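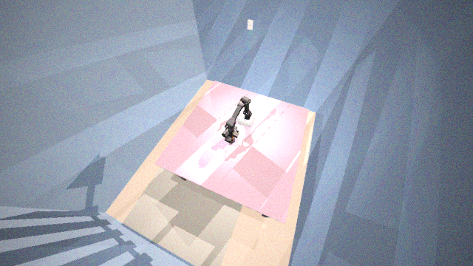
From: Rhonda Perron
To: packing-changes list
Date: 2021-08-08
Subject: Re: Who does what once the arm is on line 2

Neville,

Thanks for putting the questions in writing. I've answered between your paragraphs and added a few things at the end that came up when I talked to second shift. Nandi, please correct me where I have the schedule wrong.

Neville Bellamy wrote:

> I read the plan for the Grotance cell twice and I still can't tell what happens to
> the people who load blocks into trays now. The plan says they are "reassigned
> to supporting tasks." Which tasks, and at what rate? Several people on my
> shift have been loaders for years and the loader rate includes the hand work
> premium. If the premium goes away, say so.

The premium stays for everyone who is a loader today, through the end of October. After that it depends on the new job sheet, and the new job sheet isn't finished. Aldana Gallardo has the draft. There are two jobs in it: cell attendant and tray checker. Attendant is written at the loader rate with premium. Checker is written without it. I told her I don't agree with that, since checkers will be handling every tray that comes back, and she said to send it to her in writing. I did. If other people feel the same way they should write to her too.

> Second thing. We keep hearing that the arm is being tried out in simulation
> first. Fine. But who decides what gets tried? None of us were asked what
> goes wrong at that table. I could give them a list.

Please do give them the list. I mean that. Lesego Van Wyk is doing the simulation work for us from the Catacutan office and I had a long call with him. What he has at the moment is very bare: one arm, one table, one white block. The arm in it is set down in the middle of the work surface. Ours will be on a post at the back, so the reach isn't right yet and he knows that. He also changes the light and the colors, and some of it is strong glare right where the block is. That part I liked, because anybody who has worked line 2 in the late afternoon knows what the windows do.

What he doesn't have is anything we deal with by hand and never write down. Blocks that come off the belt stuck in pairs. Trays with a bent lip. Film scraps from the Flasturex rolls that lie flat on the table and look like nothing until you pick one up with a block. He had not heard of any of these. He asked me how often they happen and I had to say I don't know, we just fix it and keep going.

So from tomorrow there is a clipboard at each end of line 2. If you clear a stuck pair or pull a film scrap, make a mark. No names, no times. It will not be used to compare people or shifts, and I have that from Nandi Matlala in an email, which I can forward to anyone who wants it.

> Third, the number. The plan says 37 trays an hour. We do 49 on a decent
> shift with two people. So what is it for?

The 37 is for the arm working alone with one attendant who is also covering the label station. It is slower than two loaders. The case Nandi made to the plant manager was about the wrist injuries and about nights, where we have been short since spring and have been running line 2 with one loader who gets through roughly 30. I think that's a fair reason for nights. I don't think it's a reason to do days as well, and the plan is vague there. I've asked for a sentence that says nights only until there is a review with people from the floor in it. I don't have that sentence yet.

> Last thing, training. When the Teliscombe wrapper came in, we got one
> afternoon and a binder.

I remember the binder. For this one the draft says two paid days per attendant, one in the training room and one at the machine. Lesego wants people to see the simulation on the first day and try to break it. You put the block where you think the arm will have trouble and he runs it. I asked whether that could happen before the arm is bought instead of after, and he said he has no problem with it, it only needs a room and a screen. Nandi is looking at the small meeting room by receiving.

A few other points from second shift:

– Break relief. An attendant can't walk away while the arm is running, so somebody has to cover or it gets stopped. The plan doesn't mention breaks. It needs to.

– Who is allowed to stop it. My view is anyone who is standing there, and no form to fill out afterward for the first months.

– Noise. Two people asked. I have no information.

– People with a medical limit on lifting have been told informally that they would go first for the attendant job. That is not in the draft either. If someone told you this, let me know who, so I can ask them to put it on paper.

Send me anything I left out and I'll add it before I talk to Aldana again. Reply to the list if you can, so that everybody sees it.

Rhonda
Line 2, days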